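Qui sommes-nous ?

Wisari loue et vend de la vaisselle en plastique réutilisable aux gens qui reçoivent plus de monde qu'ils n'ont de verres, ce qui, à Flotville, désigne à peu près toutes les familles au mois de juin. La maison a été fondée par Beverley Tautahi et Hanna Melnychuk, dans l'ancien dépôt Zhuravel, dont nous avons gardé l'enseigne par manque d'échelle.

Nous sommes 7 aujourd'hui, avec 2 000 gobelets en rayon et un seul évier correct. Le catalogue tient sur une page. On nous a conseillé de l'étoffer. Nous y réfléchissons depuis trois ans. 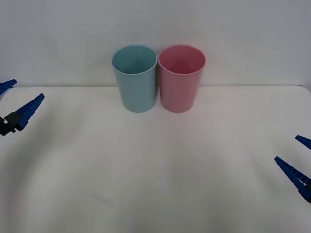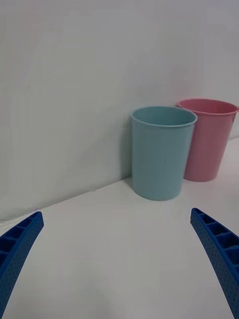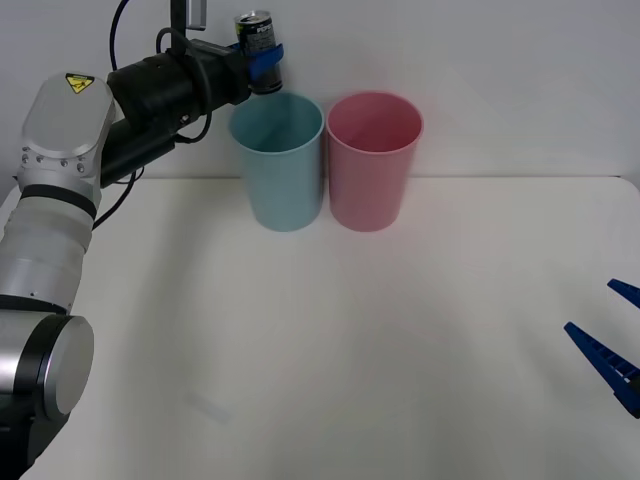 Le gobelet Allum est notre plus ancien modèle et celui dont Hanna parle le plus longtemps à table. Forme haute, légèrement évasée, aucun logo, aucune devise inspirante. Il existe en bleu clair et en rose pâle, toujours à la même taille, malgré une cliente qui soutient chaque année que le rose contient davantage. Mettez les deux côte à côte, comme sur notre table blanche, et la question devrait se régler d'elle-même. On y boit ce qu'on veut : sirop, citronnade, ou le contenu d'une canette comme celle tenue au-dessus du bleu sur la dernière photo. Beverley préfère le thé froid et le fait savoir.

Les commandes se prennent par téléphone ou au comptoir, jusqu'à 17 heures. Les gobelets loués reviennent rincés, empilés si possible. Ceux qui ont servi de pots à pinceaux sont facturés, y compris aux écoles, y compris à celle du bout de la rue, qui se reconnaîtra.

En septembre, nous fermons une semaine pour l'inventaire. Le répondeur fonctionne, Hanna l'écoute le matin.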